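Foro Stulard > Casa y reformas > Suelos y pintura

Tema: Pintar suelo de cemento en marrón, ¿locura?

tolva_85
sábado, 22 de mayo de 2021
Buenas. Tengo un trastero de 11 metros, cemento pelado, suelta polvo todo el año. Quiero pintarlo en marrón liso, mate. ¿Epoxi o pintura de suelos normal? Presupuesto 100 euros, no más.

marea_baja
Epoxi. Sin pensarlo. Dos manos y te olvidas.

rincondelmanitas
Discrepo. Epoxi en cemento viejo sin lijar = se levanta. A mi me duró hasta septiembre, y lo di en primavera. Imprimación primero, la de Fadby me fue bien, y luego acrílica.

marea_baja
Se te levantó por no lijar, no por el epoxi...

tolva_85
Lijadora no tengo. ¿Se alquila?

rincondelmanitas
En Kamisthorpe, 35 euros el día. Pide disco grueso que si no te dan el que les sobra.

pincel_gordo
El marrón oscurece un monton, ojo. Yo puse gris claro y encantada.

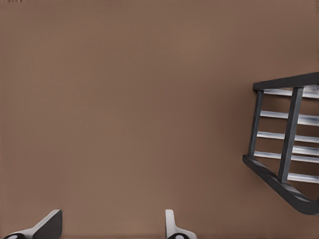

lagartija_7

Yo voto marrón. Tono cacao, liso, sin veta ni dibujo, y con algo gris oscuro al lado queda bien. El gris claro lo tuve y se veía cada pisada, fregando a todas horas.

pincel_gordo
Pues a mi no se me ve nada. Será el vuestro.

tolva_85
Vale, marrón. ¿Cuánto espero para meter las estanterías?

rincondelmanitas
7 días. El bote dirá menos, ni caso.

marea_baja
Con epoxi igual, eso sí te lo compro. Y ventila, que huele fuerte.

tolva_85
Gracias a todos. Lijo el finde que viene, ya pondré que tal.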